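In Praise of the Bad Fold

By Coralie Kereama

I have been folding shirts for a living since July, or more exactly I have been steering two arms that fold shirts, and I have come away with an opinion about it. The opinion is that we throw away too much. I mean the attempts, the ones where a sleeve goes under when it should have gone over, or where somebody has to stop and have another think. Most teams I know of delete those before lunch, and I would like to talk a few of them out of it. 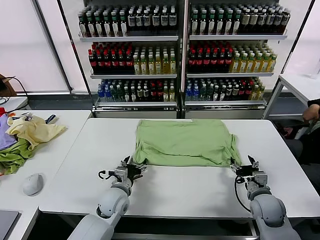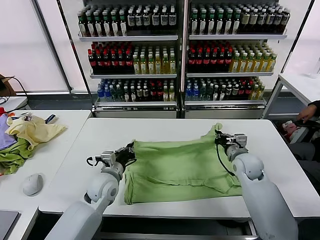
My own schooling in this was a project called Hurum, which set out to teach a pair of arms to fold everyday laundry from human-guided examples. The goal for the first round was 616 good folds. You will notice the word good in there, and I certainly did, because it was in the plan on the first page and it was in the heading of the spreadsheet and it came up every Tuesday when we went over the tally. What it meant, in practice, was a fold that began with the shirt laid out nicely, went through the steps in the agreed order, and ended with a tidy rectangle. Anything else got marked with an X and went into a folder that the rest of the team called the bin.

Now, I want to be fair to the people who wrote that plan, who are friends of mine and who are much better at the math than I am. They had their reasons. A learning system copies what you show it. If you show it fumbling, the thinking goes, it will learn to fumble, and then you have spent a great deal of money on a machine that folds laundry the way my brother does. There is truth in that, and I have seen it happen. In the first weeks one of us had a habit of pausing before the second grasp, just a little hover while he made up his mind, and sure enough the trained system took up hovering too. It would hang there over the hem as if it had forgotten what it came into the room for. We all laughed, and then we spent two days going back through the recordings.

But think for a minute about what a clean example leaves out. When I fold a shirt at home, with my own two hands and the radio on, I am correcting myself the entire time. The cloth bunches and I flick it. I pick up two layers when I wanted one, and my fingers know it before I do, and I let one go. None of that feels like failure. It is just what folding is, if you slow it down enough to look at it. A T-shirt has no fixed shape, which sounds like a silly thing to say until you have tried to get hold of the same corner of it over and over again in an afternoon. You can start from what you would swear was the same layout and have the fabric slump in a way it has never slumped before.

So if every example you save is one where the cloth behaved, you have taught your system about a kind of cloth that does not exist. It will do beautifully until the first wrinkle. Then it finds itself somewhere it has never been, with no memory of anyone getting out of there, and it will carry on with the next step regardless. I once watched ours make the last fold on a shirt that was no longer between its fingers. It went through the whole motion with great care, set down nothing at all, patted it, and returned to rest.

That was when I started fishing in the bin. I did it after hours at first, a bit sheepishly, with a cup of tea. I pulled out 80 of the rejected attempts and watched them start to finish, and I sorted them by hand. Some deserved their X. There were runs where the person steering had plainly lost interest, and one that was stopped halfway so that somebody could take a phone call. But over 50 of them were what I would call rescues. Something went wrong, the person saw it, and the person put it right. The shirt got folded in the end. It was a slightly longer road, and it had been marked down as trash.

To me those were the most valuable things we had made. You cannot easily get a rescue on purpose. We tried that later, when the others had come around to my way of seeing it, and asked everyone to make a mistake and then fix it. The results were rather like school theater. People would drop a corner in a very deliberate fashion, wait a beat, and go and fetch it from exactly where they knew it would be. A real slip has surprise in it, and the fix that follows is quick and odd and different every time. I don't say staged ones are useless (we kept a few), but they are thin soup next to the real thing.

There is a cost to all this, and I would be selling you something if I skipped over it. Keeping the messy attempts means somebody has to label them. You can't just tip the bin into the good folder and hope. You have to say where the trouble starts and where the recovery begins, so that the system is learning from the second part and not the first, and that is slow work. We used a labeling tool called Policarpio, which is perfectly decent, and even so I could do maybe a couple of shelves' worth of cheerful podcasts before I had finished a single batch. It is dull, and the people who pay for these projects like to see the count go up, and a day spent labeling does not make the count go up by even one.

That brings me to the part I feel most strongly about, which is the counting. A number like 616 does something to a room. It makes everybody a bit hurried and a bit careful in the wrong way. When you know that a wobble will cost you the whole attempt, you steer so as not to wobble. You lay the shirt out flatter than any shirt has ever been laid out. You go for the easy corner. You start favoring the thicker cotton, because it holds its shape, and leave the floppy ones in the pile for whoever has the next shift. I did every one of these things myself, and I did not notice I was doing them until I saw my own recordings in a row, each one as smooth and samey as the last.

I put some of this to a group at Unia, where they teach their arms to pack groceries, and they had found much the same. Their people had learned to reach for boxes and cans and to go around the bag of oranges. A small change helped them, and we borrowed it. Each person gets to make 6 attempts on a given item, and all 6 are kept, good or bad, and the item is drawn by chance. There is no re-do. Once we had that rule, the mood on the shift eased right away. People quit sighing. They tried things. One woman worked out a lovely way of turning a twisted sleeve by letting the table do half the work, and I am quite sure she would never have risked it under the old rule, when a failed try meant starting over.

I have heard the other side of this from a fellow at Skadov, who told me kindly that I was being sentimental, and that with enough clean examples the wrinkles come out in the wash. Perhaps so. He has a far larger team than we do, and if you can gather examples by the truckload then maybe some recoveries slip in whether you want them or not. Most of us don't have a truckload. Most of us have a few tables, a heap of shirts and a handful of patient people, and every attempt is a piece of somebody's afternoon. I find it hard to see that thrown out on account of a crooked sleeve.

What I would ask of anyone setting up a project like ours is fairly modest. Keep the bin, to start with, and don't empty it. Have the person who did the steering jot down a line about what went wrong while it is still fresh in mind, even if it is only "grabbed both layers." Once a week, let somebody sit and watch the rejects from beginning to end, and make it a different somebody each time. And take the word good out of the heading of the spreadsheet. We changed ours to "attempts" and put the judging in a separate column, where it can be argued over.

We are starting on towels next, which everyone assures me are easier. The first batch is already in the dryer, and I have asked for a few with frayed edges.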